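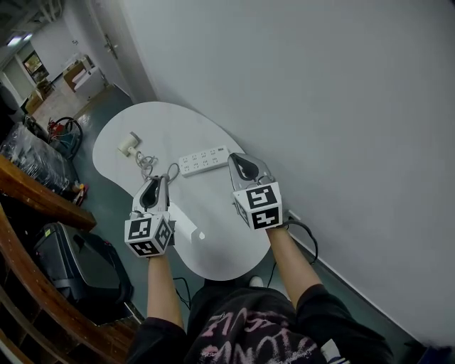 Chapter 6. Recording Demonstrations by Hand

6.1 Scope of the chapter

Chapter 5 treated teleoperation, in which the operator moves a leader device and a robot arm follows it at a distance. The present chapter treats the second family of methods, in which the operator holds the end effector directly and no arm is involved during recording. The hand-held gripper carries fingers similar to those of the target robot. Its position in space is recovered afterward from a tracking system, and the resulting trajectory is converted into joint commands for an arm.

The two families differ mainly in where the error enters. In teleoperation the recorded motion is already one that the robot has performed, so it lies within the robot's reach and speed limits. In hand-held recording it does not have to be. A person can turn a wrist or shift the torso in ways that a fixed-base arm can't copy, and the conversion step must detect such segments and either correct or discard them (Section 6.5).

6.2 Tracking with fiducial markers

Each gripper in the opening figure carries a white cube printed with black-and-white square markers. A marker of known size, seen by a calibrated camera, yields a full pose: three values of position and three of orientation. A single flat marker is lost as soon as the hand turns it away from the camera. With a cube, another face usually comes into view before the first one disappears. The pose of the cube is then carried over to the fingertips by a fixed transform, measured once for each gripper.

Two conditions must hold. The cube must be mounted rigidly, and the transform must be measured again whenever the fingers are changed. Hauser and Zwahlen, working with the Pimus gripper, traced most of their rejected recordings to the second condition. Of 300 demonstrations, 31 had been made after a finger change without a new calibration.

6.3 Choice of objects

Rigid objects with a clear outline, such as a power strip, can be described by a single pose. Cords cannot. A loosely coiled cord has no fixed shape, and two demonstrations of the same task will rarely begin from the same arrangement. Tasks that include cords therefore call for greater variety in the starting layout, and the operator should change that layout between recordings.

The gripper's own cable needs separate attention. It adds a small pull on the operator's hand and may pass between the camera and the marker cube. Section 6.4 gives the routing used in the Drellton workcell, together with the procedure for checking marker visibility before a session begins.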